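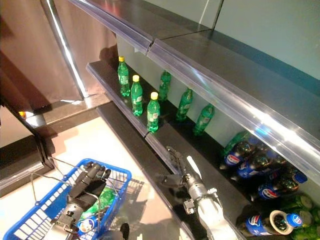
Print | E-mail

January, bench notes, obituary archive

Second pass on the Drundden death notices, bound volume 4. The binding is too tight to lie flat past the middle, so the inner column was shot at an angle and straightened afterward. Recognition is poor on that column: "nee" reads as "nec" nearly every time, and the maiden name after it gets dropped from the index. For storage of finished volumes I want open metal shelving in dark gray, like the unit with the clear plastic rail along the front of the top shelf. A rail of that type would take our call-number strips without adhesive.

Survivor lists still break the parser. It treats "of Cokstead" as belonging only to the last name before it, when the older notices mean the whole run of children. Changed the rule to carry the town back to the previous semicolon. Ran it on 40 notices. 2 came out wrong, both with a comma set where the semicolon should be. Left those for hand correction.

Encarnación Benítez asked whether service records should be their own field. Yes, but branch and years only. Unit names are too uneven to index.

Dates: notices from the Sindwood paper give age but no birth year. Do not compute one. Enter the age and leave the year blank.

Hirano scans are next, 25 pages, lower contrast. Try the gray threshold one step down before touching anything else. Check "interment" against "internment" in the output.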